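The Anthology That Began in a Laundry Room

Two hand-held grippers over a white foam board

The small press Brida has its office behind a laundry in Grokemton, and in the afternoon the wall is warm from the dryers. It was at this wall that the editors read 644 short stories for their first anthology, Ornodden. 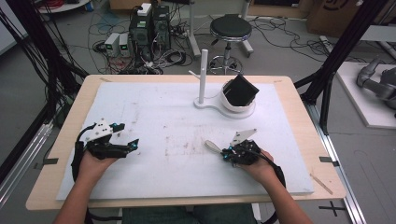
A pair of black grippers, each with a white plate on top.

The call for stories was very simple: write about a place you left, in no more than 4000 words. Most of the writers had never published before. Some sent their text by post, and one story came on the back of old bus timetables.

Twenty were chosen. The book has 186 pages and no introduction, because the editors could not agree on one – I think it is better so. My favorite is "Gethin," about a village where the ferry has stopped. It is quiet and a little angry, and the last page I read three times.

Ornodden comes out in November, in paperback only. The press will open a second call after the winter, this time for poems.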